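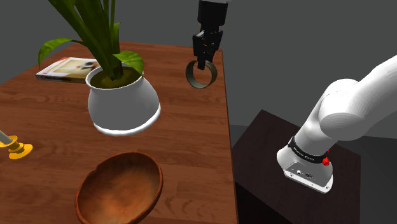 Picture credit: Joanne Sugden / Nilwood

Oiling wooden tables: common questions
3 min read
14 shares · 2 comments

Which oil should I use indoors?
A hardening oil, such as tung or boiled linseed. Olive and sunflower oils do not cure and stay sticky.

How much will I need?
One litre covers about 12 square metres per coat on close-grained timber. Open-grained boards take more on the first coat.

What grit should I finish with?
Stop at 200 for most tables. Going to 400 closes the surface and the oil soaks in poorly. Keep 400 for a light rub between the second and third coats.

How long between coats?
Leave 24 hours at normal room temperature. In November, or in an unheated room, allow two days. If the surface drags under a dry cloth, wait longer.

Can I stand a plant pot on an oiled top?
Yes, on a saucer with felt pads under it. Glazed pots can still trap damp beneath the base. Lift the pot weekly and wipe the wood.

How do I remove a white ring?
Rub along the grain with fine wire wool and a little oil, then wipe off the excess after ten minutes. Black marks go deeper and need sanding. Do not use steel wool on oak – the fragments rust and stain.

What about used rags?
Oily rags can catch fire by themselves. Lay them flat outdoors to dry, or soak them in water before putting them in the bin.

Can I oil over varnish?
No. Strip the varnish first.

Answers checked by Meirion Voyle, February 2022
2 comments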